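From: Yoga Wuisan
To: Belmonte Woodworkers list
Date: Tuesday, October 19, 2021
Subject: Re: Oil or wax on maple tops?

Cherry Mae Bañez wrote:

> I have a maple top to finish for my sister's kitchen in Ponivdale.
> It will be used for rolling dough and for the usual chopping, and
> she is not careful with water. I had planned on mineral oil alone
> but my neighbor swears by a hard wax oil and says mineral oil is a
> waste of time. The top is glued up and flat. I have sanded one side
> to 120 and stopped there until I know what is going on it.
>
> Questions:
> How fine should I sand before oil?
> Does hard wax oil go yellow on maple?
> Should the underside get the same finish?
> There is some curly grain near the front edge that tore out when I
> planed it. Is there any hope for that without taking the whole
> board down again?
>
> Cherry Mae

Cherry Mae,

I have done both finishes on maple and would use either one again. Your sister's habits matter more than what your neighbor prefers.

Mineral oil is easy. It goes on with a rag, it never really dries, and when the board looks chalky you put on more. If she will do that every few weeks, she will be fine. If she will not, the wood around the sink end will go gray and fuzzy within a year. I refinished a top from a rental on Hakatov Road last June that had been oiled once when it was new and then left alone. The middle cleaned up with a scraper. The sink end had black marks deep enough that I ended up cutting it off and making the counter shorter.

Hard wax oil takes longer to put on and has to be left alone while it cures. The brand matters, so read the can for the cure time and for whether the maker says it is all right for food surfaces once cured. It holds up to standing water better than mineral oil does. It does not like a knife. If she chops straight on the wood you will see the cuts as pale lines, and you will be called over to fix them. My own counter has hard wax oil and we keep a separate board for cutting.

On color: yes, it goes a little yellow. All of the oil finishes I have tried warm maple up to some degree. There are versions sold for pale woods with a bit of white in them, and those keep it closer to bare wood, but on a figured piece I think they look flat. Make a test on an offcut from the same board. Leave half of it in a window for a couple of months if you have the time, though from your message I suspect you don't.

I like maple pale, and I don't mind knots in it if they are sound. The grain does a lot of the work if you let it. 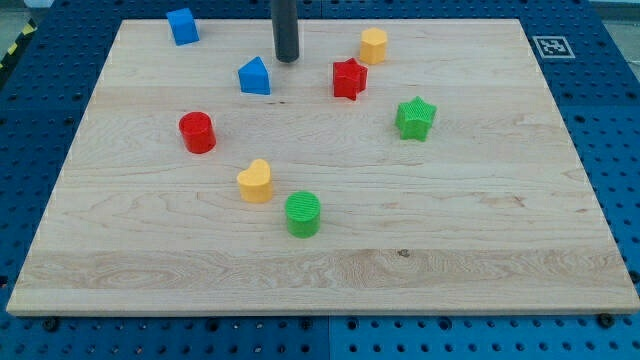

Pale maple with a few knots. Note the swirly grain in the lower part.

Grain like that is where tearout happens. The fibers come up at you and then dive again in the space of an inch, so there is no right direction to plane. You do not need to take the whole board down. Put the plane away and use a card scraper with a fresh burr, held at a skew, with light strokes. Work an area a good deal bigger than the damage so you do not leave a dish. A dish will not show while the wood is bare, but it will show as soon as there is a sheen on it and a window behind it. Wetting the spot with mineral spirits will show you how much tearout is left.

If it is too deep for the scraper, take it to somebody with a drum sander. Hastuson's yard does this for walk-ins, or did before the move. Call first. The last time I went I paid 2 dollars a minute, and most of that was waiting for them to change the belt.

For sanding, I stop at 150 under hard wax oil and 220 under mineral oil. Going finer under the wax oil closes the wood up and the finish sits on top. After the last grit, wipe the board with a damp cloth, let it dry overnight, and knock the fuzz off by hand with the same grit. Do it twice if it still feels rough. People skip this and then complain on the list about rough counters – see the thread in the archive under "fuzzy maple", message 118 and the replies up to 123.

The underside gets the same finish and the same number of coats. So do the ends, which drink a lot more than the faces. An unfinished bottom lets the board take on moisture from one side only, and it will cup. I would also look at how it is being fixed down. If the cabinets have plain screw holes, open them into slots running across the grain so the top can move. A wide maple top moves more than you would think between winter and summer.

One more thing. Lay your oily rags out flat outdoors to dry, or put them in a can of water with a lid. This applies to the hard wax oil especially. Do not leave them in a pile in the shop.

I have two part cans of the pale version if you want enough for a test piece. I am in Ponivdale most Thursdays and can drop it off.

Yoga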